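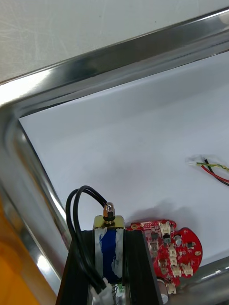
Tosstead Tray Kit, wrist camera version

For recording pick and place examples on small electronics. Boards, connectors, loose wiring. Made for teams who teach an arm by hand and need a lot of clean recordings out of it.

Page updated July 2025. Older kit (the one with the clamp-on camera) has its own page, parts don't mix.

What you get

Wrist camera on a short bracket, fits the Ivar gripper frame
Metal-rimmed tray, shallow
Paper liners, white, pack of 200
Recording box with power supply
Foot pedal, start/stop
Barkov recorder software, license for 2 machines
Cable set and spare bracket screws
Printed setup card

Not included: arm, gripper, computer, circuit boards, wiring. Ask us about arms if you don't have one, we can point you to something but we don't stock them.

What it does

You move the arm through the job, by hand or with a leader arm. Pedal down, recording starts. Pedal again, it stops and the recording gets saved with the camera view, joint positions and gripper opening all on one clock. Label it good, bad or redo. Next one.

That's the whole loop. We kept it short on purpose. Operators do this for hours and every extra click costs you.

The camera rides with the wrist so the view moves when the hand moves. Part of the gripper stays in view the whole time. Leave it that way. The model needs to see where the hand is compared to the part, and customers who cropped the gripper out came back and put it in again.

Why a tray

Small boards slide. On a bare tabletop you spend half your time going after them. The rim stops a board from leaving and gives the wrist camera an edge to see, handy when the view is close in and there's not much else to go by.

The rim is shiny. Yes we know. Glare moves across it as the arm moves, and a model trained only on dull surfaces does badly the first time it meets a metal one. If you want it plain anyway, order the Toprak sleeve (below), gray fabric, slips over the rim.

Liners

White paper, cut to the tray floor. Red or green boards stand out well on it. Clear and white connectors do not, pale plastic on white paper washes out under strong light. If your job is mostly small pale connectors get the gray liners instead, same size, same price.

Change the liner when it's creased or marked up. Don't flip it over. A pen mark in one spot for a whole batch can end up as something the model steers by, we've seen it happen.

Lights

Any even room light works. No spotlights straight down on the tray. Vary it some between batches, blinds open, blinds closed, lamp on the left, lamp on the right. Write down which was which in the batch note.

Setup

Bolt bracket to the wrist, two screws, hand tight then a quarter turn.
Run camera cable down the arm, leave slack at the wrist.
Turn the wrist through full travel both ways and watch the cable. If it pulls, more slack.
Plug camera and pedal into the recording box.
Box to computer. Box power last.
Open Barkov, pick your arm from the list, run Check.
Liner in the tray, tray on the table inside the arm's reach.
Record one throwaway and play it back before you do anything else.

Don't skip the throwaway. Most support mail we get would of been caught by it. Usually it's the gripper opening not being logged, and you don't notice until the batch is done.

Cables on the gripper

If you have extra hardware on the hand, keep its wiring in the same place from batch to batch. A loop that sits left of the tool on one batch and right on the next changes the picture more than you'd think. Tie it down or at least take a reference shot at the start. Barkov has a button for that, Reference, top row.

Also check the loop clears the rim when you reach low into a corner.

How many recordings

Depends on the job. Our starting numbers:

Single board, lift and set down: 50
Board with wires lying near it: 200
Retrain after moving the camera: 60

Start positions matter more than the total. Turn the board. Push it into the corner. Have the wires lie on top of the board sometimes, next to it sometimes, out of the tray sometimes. Fifty recordings with the board in the same spot teach the arm one spot.

Mistakes are worth keeping. Missed grasp and then a second try, keep it and label it redo. Delete only the ones where somebody bumped the table or the pedal got hit by accident.

Wires

Hardest thing you can put in the tray. They bend, they spring back, they end up in a new shape every time. Go slow near the connector end. Grip the housing and not the strands if you can reach it. Bundles with mixed colors are easier for operators to follow on playback so use those first, then move on to single color.

Boards

Use dead ones. They get dropped and scraped. Grip by bare edge where there is some, stay off the tall parts, capacitors bend over and headers pop loose. Odd outlines are good to have in the mix, a model that has only seen rectangles will look for corners that aren't there.

Files

One folder per recording. Video, a table of joint and gripper values, a small text file with label, operator initials and batch note. Opens in whatever you already use. No cloud, nothing leaves your computer unless you send it.

Exporting a batch zips the lot with the reference shot. Big batches take a while, let it run.

Works with

Ivar gripper, all frame sizes, bracket in the box.
Other grippers with a flat wrist face, use the universal bracket (extra). Send us a drawing first.

Does not work with grippers that spin without a stop. The cable will wrap.

Extras

Toprak rim sleeve, gray fabric
Gray liners, pack of 200
Universal bracket
Second pedal, for labeling (left foot good, right foot redo, people get fast at it)
Spare camera, matched at our bench to your first one
Deep tray, for taller parts. Wrist camera loses sight of the floor near the walls so think twice.

Questions we get

Can I use my own tray?
Sure. Keep the same one for the whole batch.

Do I need a second camera?
For flat boards, no. For plugging one connector into another, a fixed side view helps. The box has a second camera port, camera sold seperately.

Does the view have to be sharp everywhere?
No. Stuff right up near the lens or off to the side of the tray goes soft. Fine. What counts is the part and the fingertips.

Can two operators share a batch?
Yes, put both sets of initials in. Different people move differently and the mix helps, as long as both of them have seen the setup card.

Do I have to clear the table?
Around the arm's path, yes, for safety. Otherwise no. A few things beside the tray are okay and some change between batches is good. Just no hands over the rim while recording.

Camera got knocked. Start over?
Put it back, take a new reference, compare with the old one. If it lines up, carry on. If not, new batch.

Ordering

Email a short note with your arm model, gripper, and what parts you plan to handle. Erdal Kahraman does quotes. Melahat Dursun does setup help and brackets, she'll want a photo of your wrist face with a ruler next to it.

Kits are packed to order. Bench is closed for the first part of October so get in before that if you need it this fall. Returns okay if the bracket screws haven't been used. Liners no returns once the pack is open.

Spare bracket screws are free, just ask.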